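Unit 3. Fixed and movable parts in a role-play kitchen
Course notes, materials and environment module. Tutor: Mireille Jacquet

3.1 Terms

A fixed part belongs to the body of the unit and keeps its position between sessions: doors, shelf, sink, backsplash, knobs. A movable part may be lifted off and put elsewhere. Only movable parts are entered on the layout sheet.

Printed detail forms a third class. It cannot be operated but it directs play, and children will press a printed button as readily as a real one. Record it once, when the unit is first set up, and again only if the surface is worn.

3.2 Recording a layout

Work from the tall section towards the far end of the counter. For each movable part give a name, a position relative to the nearest fixed part, and its state — with lid or without. Avoid "near the middle" and similar wording; Kopecký's marking scheme gives no credit for it. The sheet should take roughly 3 minutes.

Hanging utensils are entered as a group unless one has been taken down. Plates standing upright on the shelf are also entered as a group. 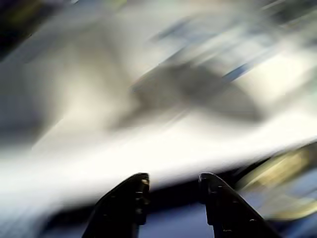
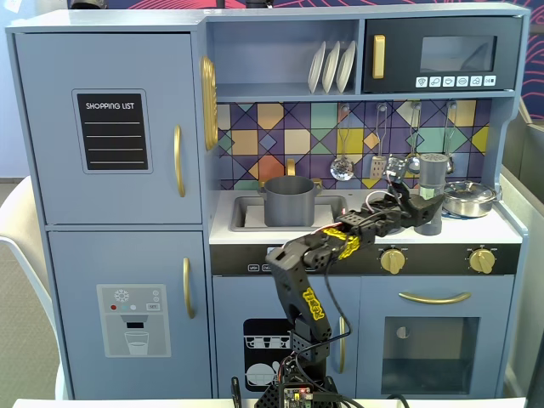
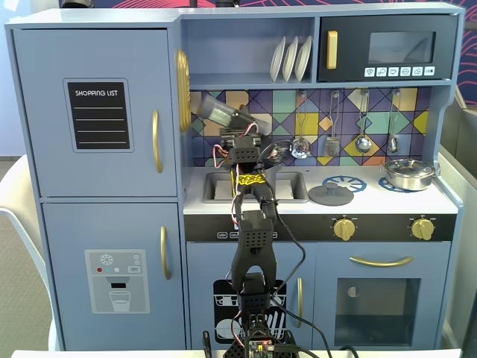
The second and third views show the same light blue-grey kitchen with different layouts. In the second, a grey pot with two gold handles is in the sink. In the third, a round grey lid lies on the counter, partly over a blue burner ring, and the silver pot is on the other ring. The "SHOPPING LIST" panel and the water dispenser are printed detail.

3.3 Exercise

a) Draw up a two-column table, fixed and movable, for the unit in your own placement setting.
b) Complete a layout sheet before and after one play session.
c) Mark each entry that changed. Do not infer who moved the part or why — that belongs to the observation record in Unit 4.

Limit for the written commentary: 175 words, table excluded. Hand in to Horácio Calado by the second week of July.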